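콜투라(Coltura) 수면건강센터 상담실·광치료실 점검표

점검 주기: 매주 목요일, 첫 예약 전
대상: 상담실 2곳, 광치료실, 대기 공간
표시: 양호 / 조치 / 해당 없음

1. 비상구와 복도
비상구 앞 적치물 없음: 양호
유도등 점등: 양호
복도 바닥 미끄럼: 조치
의견: 정수기 앞 매트 모서리가 말려 있음. 다음 점검까지 교체. 그동안 매트는 걷어 둘 것.

2. 광치료기(미스트니스, 관리번호 3583)
전원선 피복 손상: 없음
받침 고정 상태: 양호
타이머 작동: 양호
의견: 30분 설정 후 자동으로 꺼지는 것까지 확인함. 누적 사용 시간은 166시간으로 대장에 기입. 확산판 왼쪽 아래에 먼지가 끼어 있어 마른 천으로 닦음. 세정제를 직접 뿌리지 말 것.

이용 전 확인란은 지난달부터 양식이 바뀌었다. 망막 질환, 양극성 장애 병력, 빛에 민감해지는 약의 복용 여부를 각각 따로 적는다. 한 칸에 몰아서 '이상 없음'이라고 쓴 기록지는 접수로 돌려보낸다. 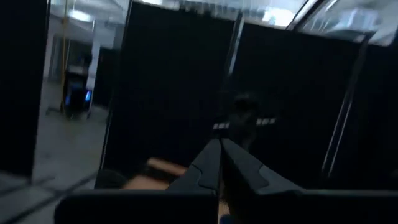 복용 약 칸이 비어 있는 기록지가 2장 나왔다. 두 건 모두 재방문 이용자였고, 첫 방문 때 적은 내용을 그대로 인정한 것으로 보인다. 재방문이라도 매번 다시 묻고 날짜를 적어야 한다. 항우울제를 새로 시작했거나 용량이 바뀐 경우에는 담당 의사 확인 전까지 광치료를 진행하지 않는다.

3. 상담실
호출 버튼 작동: 1번 방 양호, 2번 방 조치
의자·탁자 흔들림: 양호
조명 깜박임: 없음
환기: 양호
의견: 2번 방 호출 버튼은 세게 눌러야 울림. 하버콘에 수리 접수했고 방문일은 미정. 수리 전까지 2번 방에는 휴대용 벨을 둔다. 시두드우드 탁자는 나사를 다시 조인 뒤로 문제없음.

4. 보관 약품과 보충제
잠금장치: 양호
유효기간 경과품: 없음
온습도 기록: 조치
의견: 11월 기록표에 오후 칸이 거의 비어 있음. 오전 9시와 오후 4시, 하루 두 번 기입할 것. 멜라토닌 견본은 회수 상자에 넣고 대기 공간에 두지 않는다.

5. 위기 대응
상담 기관 연락처 게시: 양호
직원 비상 연락망: 조치
의견: 접수대 쪽 연락망이 예전 판임. 새 판으로 바꾸고 예전 판은 파쇄.

다음 점검 때 먼저 볼 항목: 1번 매트, 3번 호출 버튼, 4번 온습도 기록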